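The Ironing Pile, and Other Long-Term Relationships

25 May 2020

I own an iron. I want that on the record before we go any further. It is a Bemomik, it weighs as much as a small dog, and it came with a booklet in 11 languages, one of which was apparently English. I bought it when I started the job at Clakden, back when I believed that a person with an office would turn into a person with smooth sleeves.

That didn't happen. What happened is that I became a person with a pile.

The pile lives on the chair in the bedroom. Things go onto it from the dryer and, in theory, come off it onto hangers. In practice I take whatever is on top, shake it hard in the hallway and wear it under a sweater. In summer this system has obvious problems. Some of the shirts near the bottom have been there since before I moved to this apartment, which means I packed them, paid two men to carry them up the stairs, and unpacked them back into a pile.

My mother ironed everything. Pillowcases, dish towels, my father's handkerchiefs, the jeans I begged her to leave alone. She did it on Sunday nights, only it was often some other night and we still called it the Sunday ironing. She had a spray bottle that used to hold window cleaner and a way of snapping a shirt flat that sounded like somebody being told off. I asked her once to teach me. She said collar, yoke, cuffs, sleeves, body, and then took the iron away from me at the cuffs because she couldn't stand to watch.

So that's the order, if you came here for advice. Collar first. I have never met anyone who remembers what the yoke is.

Then in March my office sent us all home with our laptops and a cheerful memo, and the whole question changed overnight. On video I exist from the breastbone up. I worked out pretty fast that I could iron one collar and the top eight inches of a shirt front and pass for an employed adult. I was very pleased with this. I told everybody. I may have called it "the mullet method" on a call with people who outrank me.

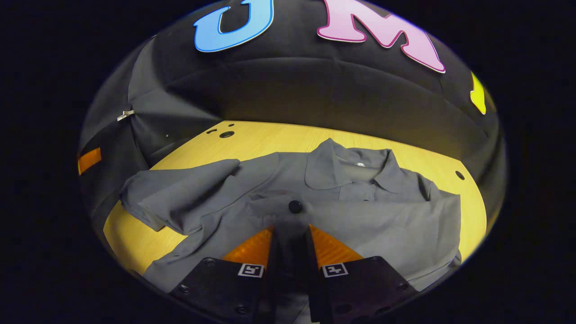 Ming-te Yeh wrote in to say that I had invented nothing, that soldiers and waiters have been ironing only the parts that show for as long as there have been jackets, and that I should be ashamed of doing eight inches when five will do. Fair enough. I tried five. It works as long as you don't reach for your coffee.

Nélida Fuentealba, on the other hand, thinks the iron is the whole mistake. Her view is that you take a shirt out of the dryer a little damp, button the top button, hang it up, pull down on the front and walk away. I did this with 20 shirts over two weeks (yes, I own that many, see pile). The cotton ones came out decent. The linen one looked like a map of somewhere with a lot of rivers. I wore it anyway to take the trash out, and met my landlord.

I also spent an evening reading reviews of a steamer made by a company called Konham. It has 600 reviews, and I believe I got through most of them. Half the people say it changed their lives. The other half say it spits. A man in the second group had posted a very long account of a wedding, a rental tux and a brown water stain, and I was so caught up in it that I forgot I was shopping. The steamer costs 160 dollars. For that kind of money I could send the entire pile to the cleaners on Liu Street and have it come back on hangers, in plastic, like it belonged to somebody else.

I haven't done that either. I called to ask if they were open and the woman asked how many pieces, and I looked over at the chair and told her I'd call back.

Last night I did iron one whole shirt, yoke included, cuffs included, with the radio on. It took me longer than dinner. I hung it on the closet door and felt terrific, and then this morning I put on a T-shirt.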